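Keeping a small work table in order

Our work room has a white table and a desk with an office chair, and for a long time I put everything on both.

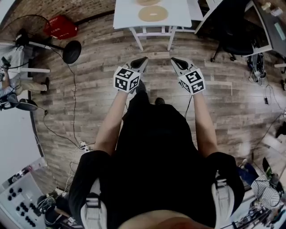 Now I keep to a few habits. Only the things for the present job stay on the table, the rest goes to the desk – small items in containers, at the far corner. Push the chair under the desk before you start a standing job. For wiping I mix 16 ml of mild soap in 700 ml of water, and I dry the top with a soft cloth after. Hanna Duda advised me to sweep the floor last, and I agree with her.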